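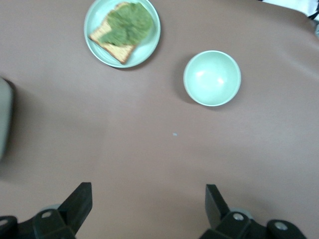 Breakfast Service at Loltthorpe: Plates, Bowls and Table Coverings

Interview, March 2020

The breakfast room at Loltthorpe serves 70 covers on a full morning. The kitchen manager has run it for 11 years and agreed to talk about what goes on the table, starting with the avocado toast, the most ordered item on the current menu.

"The bread decides everything," she says. "If the slice is too soft, the topping goes through it in a few minutes. We want a crust that holds and a crumb that is open enough to grip." The loaves come from a bakery in Bollham and are cut the day after baking. Fresh bread was tried in September and dropped. It tore under the knife and toasted unevenly.

The avocado is mashed with a fork, with salt and lemon juice added at the end. A food processor was used for a short time. "It gave a paste. A paste slides. With lumps in it the spread stays where you put it, and the customer can see what it is."

She does not ask for the spread to reach the crust on every side. A strip of bare bread is acceptable, and on the handling side she prefers it. "People say they will use a knife and fork. Then they pick it up." The toast goes on the plate whole. Cutting it in half was the earlier practice, but the topping dragged along the blade and the cut edge had to be tidied by hand.

The conversation moves to the dishes. The room changed over to pale mint green from plain white, using a line the supplier, Hamel, sells as separate pieces. The manager gives two grounds for the change. The first is sorting: white pieces from the lunch service kept ending up in the breakfast stack. The second is the look of the food. "Toast on white is fine. Eggs on white disappear. On the pale green you get an edge around everything."

Plates were chosen with a slightly raised rim. A flat plate was tested and rejected, as crumbs went straight onto the table when it was lifted. A deeper rim was also rejected - it took up space in the rack and made it awkward to get a knife under the toast.

Each setting gets a bowl along with the plate, and it goes down empty. Fruit, yogurt or oatmeal is brought to the table afterward. "If you fill bowls in the kitchen you carry full bowls. If you fill them at the table you carry one large dish." The bowl is set to the right and a little closer to the guest than the plate, with a gap between the two. She is firm about the gap. Dishes that touch will chip at the rim, and of the last order of 582 pieces, 71 have been withdrawn, most of them for chips.

The table coverings are a less settled subject. Loltthorpe uses plain matte sheets in a pinkish tan. Glossy material was ruled out early on account of glare from the overhead lights. The remaining problem is wrinkles. "A sheet that is folded for storage keeps the fold. Roll it and you get less of that, but then the ends curl." Staff smooth each sheet from the center outward before anything is put down. Faint wrinkles are left alone. A ridge that would tip a bowl is not.

Crumbs are dealt with between guests, using a dry cloth first and a damp one second. The reverse order, she says, turns crumbs into smears. Small specks show up easily on a plain surface, and she counts this in its favor. "With a pattern you would miss them. I would sooner see them."

Laundering is done in house with a detergent called Senex, at the lowest temperature the care label allows. Sheets are taken out slightly damp and hung by the long side.

Asked what she plans to change next, the manager mentions the bread knife, then the racks. The racks were bought for the old white plates, and the new ones lean in the slots. A replacement has been priced and will be ordered after the spring menu is set.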